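We use cookies to remember your settings and to see which reviews get read. By continuing to use this site you accept our cookie policy.

Rondel Low Cabinet Review: Good Storage, Slow Assembly

I needed something to hold board games, printer paper and the dishes we only use at holidays. The old bookcase was sagging and everything on it collected dust. After looking at a lot of sideboards that cost more than my couch, I bought the Rondel low cabinet from Sandeck. It has been in the house since December and I have used it every day.

The cabinet came in two cartons. The heavier one was too much for me to bring up the front steps alone, so I opened it on the porch and carried the panels in a few at a time. That worked fine. The packing was foam sheets and cardboard corners, and the only damage was a small dent on the back edge of one shelf. It faces the wall and I left it alone.

Assembly took me most of an evening. The instructions are drawings only, with no words, and the drawings are small. Step 6 is the one to watch. It shows the two side panels going on, and they look the same in the drawing, but one has an extra row of holes that has to face in. I put mine on the wrong way and had to back out eight screws. The kit comes with a hex key, but you also need your own Phillips screwdriver and a hammer for the back panel nails. Do not use a drill on the cam locks. They are soft metal and will strip.

I built it in the middle of the room and then slid it into place on an old towel. If your floor scratches easily, do the same. The felt pads in the hardware bag are thin and one came off on the first push. I replaced all of them with thicker ones from the hardware store. 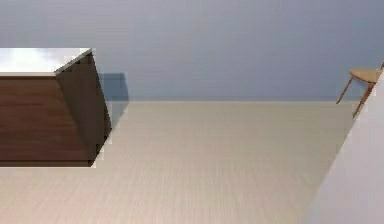

Placement took me a few tries. A low cabinet like this one does better on a plain stretch of wall with nothing crowding it, and the doors need more room to swing than I had planned for. They open a full 18 inches into the room. In a hallway that would be a problem. Measure with the doors open before you decide.

Storage is the best part. The shelves adjust on metal pins and there are enough holes to fit tall things on one side and flat things on the other. My larger serving platters stand up on their edges with room to spare. The shelves are rated for 100 pounds each according to the sheet in the box. I have not tested that, but a full set of stoneware has been on the bottom shelf for months and I don't see any bowing.

The top cleans up with a damp cloth. Coffee rings come off if you get them the same day. I left a wet plant pot on it for a weekend and it made a faint mark that is still there, so use a saucer.

I have two complaints. The door hinges went out of line after a few weeks and the left door started to rub. They can be adjusted with a screwdriver, but you have to take everything off the upper shelf to reach the screws. The other is the hole for cords in the back panel, which is too small for most plugs. I had to widen mine with a rasp to get the router cable through.

At $472 with delivery it is not cheap. The Santoro sideboard I looked at costs less, but its shelves are fixed and the back is a folded sheet held on with staples. The Hirkeck is better made than either of them and comes already assembled - it was also well over my budget, and the store wanted extra to bring it inside.

One note on ordering. Sandeck sells the wall bracket separately and the product page does not make that clear. If you have small kids, add the bracket to your cart. I ordered mine later and paid shipping a second time.

I would buy the Rondel again. I'd set aside a whole afternoon for it and get better felt pads first. Four out of five.

Sign up for our newsletter to get new furniture and home reviews by email. You can unsubscribe at any time.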